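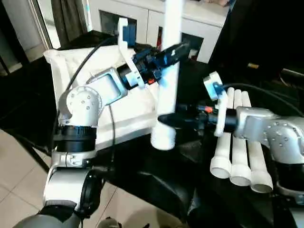 One up, three in the queue.

White on white on white
Jun 29, 2025 | by the management

I have reached the age at which a person looks at a length of plastic pipe and thinks, I could make something out of that. Other people my age have taken up cycling.

The something is a stand for the seed trays, which have occupied every windowsill in the house since the spring and are starting to behave like tenants. The plan came from a booklet called Brarkix, which I found in a box of gardening magazines at the Dumlao market. It has five-star confidence and two-star drawings. "Select your uprights," it begins, as though I might have a cellar of them.

White PVC, then. It's cheap, it wipes clean and it makes a very satisfying noise when you drop it, or so I told myself the fourth time. I do like the look of it lined up on something dark. Laid side by side, the pipes have a certain dignity. Stand one on its end and it becomes a drainpipe again, but you can't have everything.

The booklet allows for legs of either 300 or 400 millimetres and then forgets it has offered you a choice, so that by page 5 the top shelf is floating slightly above the legs meant to hold it up. I went for the longer ones. The trays will have a better view.

What the booklet doesn't cover is colour. Everything is white. The pipe is white, the bits and pieces are white, the sheet is white, and the instructions refer throughout to "the white part". I have picked up the same piece, turned it over, frowned at it and put it back down again more often than I would care to admit to a doctor.

The moulded bits are the worst offenders. They are all angles and ridges and little pockets, with a round boss sticking up and a hole in it, and from a distance they look like something you'd find in a museum drawer marked "use unknown". Get up close and they're rather handsome. I still don't know which way up the booklet wants them. 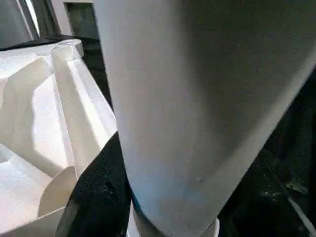 The bit with the sheet

Page 689 of the Brarkix (it isn't a long booklet, the numbering is just optimistic) wants thin white sheet curved round a white cylinder to make a sort of collar. Simple enough on paper. The stuff has opinions, though. It's perfectly happy being flat, and reasonably happy being a tube, and what it hates is being anything in between.

The trick is to keep hold of the edge. Pinch it firmly, let the rest of the sheet find its own curve, and don't look at the creases. I looked at the creases.

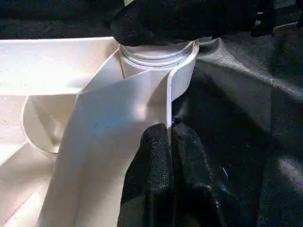 Sheet, cylinder, ridges at the top. Mind the crisp edge.

I'm fond of those ridged rings. They look like the neck of a bottle and they catch the light nicely, and they are the only part of the entire business I can identify by touch in a bad mood.

Next job is glue. The man at Bromia recommended something called Fidora, in a white tube. Of course. I have put it somewhere safe and expect to find it in October.

Comments

leekandpotato: Felt tip. Put a dot on every piece before you begin. I did a whole cold frame this way.

Anonymous: Which edition of the Brarkix is it? Mine has the legs right but the shelf upside down.

mudonthestairs: My seedlings went straight on the floor in the end. They don't seem to mind.

Contact | © All posts and grumbles the author's own | Back to top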